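Kolari 크로스컨트리 기록 데이터셋

README

개요

Kolari는 고등부 크로스컨트리 대회의 개인 기록과 팀 점수를 정리한 표 형식 데이터셋이다. 원자료는 대회 운영 측이 배포한 결과지이며, 배포 형식은 대회마다 다르다. 본 데이터셋은 이를 공통 스키마로 변환하고 팀 점수를 다시 계산한 결과를 담는다. 수록 범위는 29개 대회, 108개 팀이다. 육상 트랙 종목, 도로 경주, 계주는 포함하지 않는다.

파일 구성

meets.csv: 대회 단위 정보. 코스 거리, 출발 시각, 참가 부문.
results.csv: 선수 단위 정보. 순위, 기록, 소속 팀, 학년.
teams.csv: 팀 단위 정보. 원자료 점수, 재계산 점수, 최종 순위.
courses.csv: 코스 단위 정보. 노면 구분, 누적 상승 고도, 측정 방식.
splits.csv: 구간 기록. 칩 계측 대회에 한해 제공.

인코딩은 UTF-8, 구분자는 쉼표, 줄바꿈은 LF이다. 결측값은 빈 칸으로 둔다. 0은 결측을 의미하지 않는다.

주요 필드

meet_id: 대회 식별자. 문자열.
athlete_key: 선수 가명 키. 시즌이 바뀌면 새로 발급되므로 시즌 간 추적에 사용할 수 없다.
finish_ms: 완주 기록. 밀리초 단위 정수. 원자료가 초 단위이면 하위 자릿수를 0으로 채우고 precision 필드에 s를 기록한다.
place_overall: 전체 순위.
place_scoring: 팀 점수 산정용 순위. 개인 자격 출전자와 불완전 팀 소속 선수를 제외한 뒤 다시 매긴 값이다.
status: FIN, DNF, DNS, DQ 중 하나.

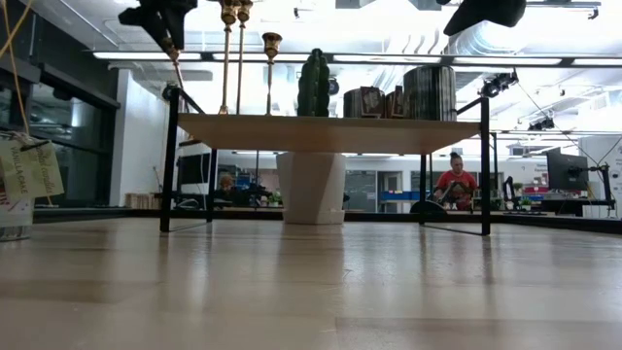
순위 필드 두 개는 용도가 다르므로 혼용하지 않는다. place_overall은 결승선 통과 순서를 그대로 옮긴 값이고, place_scoring은 그 위에 규칙을 적용한 값이다. 동순위 처리에도 차이가 있다. 나란히 선 긴 황동 촛대 둘과 그 오른쪽의 짧은 촛대 하나를 키 순서로 기록한다고 하면, 긴 둘을 같은 높이로 판정할 경우 place_overall은 1, 1, 3이 된다. 1, 1, 2 방식은 쓰지 않는다. place_scoring에서는 동순위를 허용하지 않으며, 원자료에 판정 순서가 있으면 그 순서를 따르고 없으면 tie_unresolved를 1로 설정한다.

팀 점수 산정

팀별 상위 다섯 명의 place_scoring을 합산한다. 합계가 작은 팀이 앞선다. 여섯 번째와 일곱 번째 선수는 합계에 들어가지 않지만 다른 팀 선수의 순위를 밀어낼 수 있으므로 순위 계산에는 포함한다. 여덟 번째 이후 선수는 제외한다. 완주자가 다섯 명 미만인 팀은 불완전 팀으로 분류하고 점수를 비워 둔다.

합계가 같으면 여섯 번째 선수의 순위를 비교한다. 한쪽 팀에만 여섯 번째 선수가 있으면 그 팀이 앞선다. 양쪽 모두 없으면 공동 순위로 둔다. 일부 대회는 다섯 번째 선수까지의 개별 비교를 적용하는데, 이 경우 meets.csv의 tiebreak 필드에 h2h로 표시했다.

재계산 점수가 원자료와 다른 팀은 14개이다. 원자료 값은 수정하지 않고 score_source에 남겼으며, 재계산 값은 score_calc에 있다. 차이의 대부분은 개인 자격 출전자를 제외하지 않은 데서 발생했다.
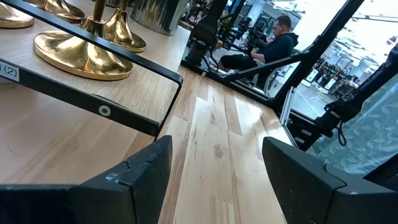 서로 다른 코스의 기록을 직접 비교할 수 있는가?
권장하지 않는다. 명목 거리가 같아도 노면과 고도, 측정 방식이 달라 기록 차이를 선수의 기량 차이로 해석할 수 없다. 비교가 필요하면 같은 meet_id 안에서 중앙값 대비 비율을 사용한다.

전처리

결과지 판독과 열 정렬에는 Jistance 변환기를 사용했다. 고정 폭 텍스트와 표 형식 PDF를 지원하며, 스캔본은 수작업으로 입력했다. 팀 이름의 표기 차이는 Cimley 대조표로 통일했다. 대조표는 별칭과 정식 명칭의 일대일 대응만 허용한다. 한 별칭이 두 팀에 대응하는 경우 지역 코드로 구분했고, 지역 코드가 없으면 원래 표기를 유지했다.

기록 역전 검사는 대회별로 수행했다. 순위가 뒤인 선수의 기록이 앞선 선수보다 빠르면 order_flag를 1로 설정한다. 해당 행은 42개이며 삭제하지 않았다. 수기 계측 대회에서 자주 나타난다.

코스 거리

distance_m은 주최 측이 공표한 값이다. 공표값과 실측값이 모두 있으면 실측값은 distance_measured_m에 별도로 둔다. 측정 방식은 wheel, gps, map, unknown으로 구분한다. Rosenthal 코스는 9월 대회 이후 반환점이 이동하여 동일 장소에 course_id가 두 개 부여되어 있다.

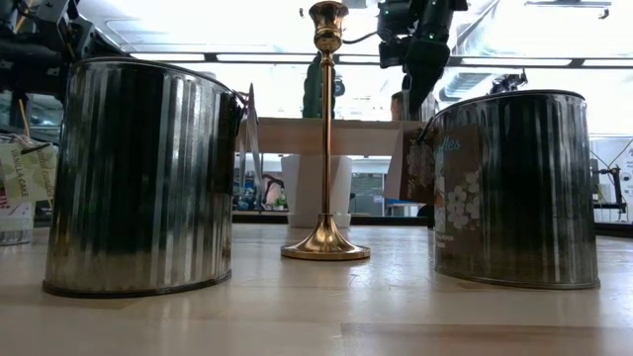 이 코스의 기록을 집계할 때는 장소명이 아니라 course_id로 묶어야 한다. 장소명으로 묶으면 이동 전후의 기록이 섞이고, 코스 기록 순위가 잘못 산출된다. 이동 전 코스는 suffix가 a, 이동 후 코스는 b이다. 우천으로 임시 우회로를 사용한 대회에는 새 식별자를 부여하지 않고 meets.csv의 detour 필드에 1을 기록했다.

알려진 제한

splits.csv의 구간 지점은 대회마다 다르다. 첫 구간이 1마일 지점인 대회와 1킬로미터 지점인 대회가 섞여 있으므로 split_unit을 먼저 확인한다.
출발 시각은 현지 시각이며 시간대 정보가 없다. 오전 9시 출발로 기록된 부문 중 일부는 실제 출발이 지연되었으나 원자료에 반영되지 않았다.
기온과 풍속은 수록하지 않았다.
DNF와 DNS를 구분하지 않는 결과지는 모두 DNF로 처리했다. 기권율 분석에는 적합하지 않다.

개인정보

선수 이름, 생년, 배번은 배포본에서 제거했다. 학년은 유지했다. 참가 인원이 적은 대회에서는 학년과 순위의 조합으로 선수가 특정될 수 있으므로, 재식별을 목적으로 한 결합은 허용하지 않는다.

오류 신고

저장소의 이슈로 접수한다. meet_id, 해당 행의 place_overall, 원본 결과지의 쪽 번호를 함께 적는다. 결과지 원본은 첨부하지 않는다.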